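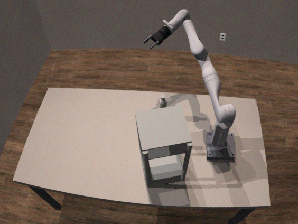
About Brinevar School

Brinevar School is an independent day school for students from kindergarten through grade 9. The school was founded by a group of families in Siltthorpe who wanted their children to learn in two languages, English and Spanish, from the first day of kindergarten. It opened in the former Leiva cannery offices with two classrooms and a borrowed piano. Today 324 students are enrolled, and the school occupies the whole of the Leiva building together with the adjoining field.

Our Program

In kindergarten through grade 4, the school day is divided equally between the two languages. Mathematics is taught in Spanish and science in English, and the languages change places at the winter break. From grade 5 onward, students take history and literature in both languages and may begin a third. Portuguese and Greek are offered at present. Greek is taught by Anastasia Karamanlidis, who also directs the upper school choir.

The day begins at 8:15 a.m. with a short assembly. Every student has at least one period outdoors, including in winter, and families are asked to send suitable coats and shoes.

The Library

The library holds more than 3,000 books in Spanish, most of them given by families over the years, and a larger collection in English. It remains open until 5:30 p.m. for students and parents. The reading room on the upper floor is named for Josefina Paredes, the first head of school.

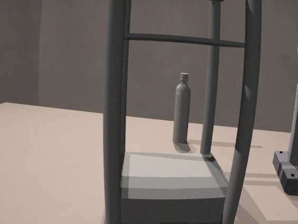
Families may borrow books through the summer and should return them before classes resume. The school also publishes Flamine, a yearly magazine of student writing. Each issue is printed in 400 copies, and back issues are kept at the front desk.

Leadership

Rocío Durán has served as head of school for six years and previously taught grade 3. Cristóbal Arancibia leads the lower school, and Baltasar Palma is responsible for admissions and financial aid.

Admissions

Applications are accepted from October through January. No earlier knowledge of Spanish is required for kindergarten or grade 1. Students applying to later grades meet with a teacher for a short conversation in both languages - this is used for placement and is not graded. Visits may be arranged through the admissions office, and parents are welcome to bring younger children.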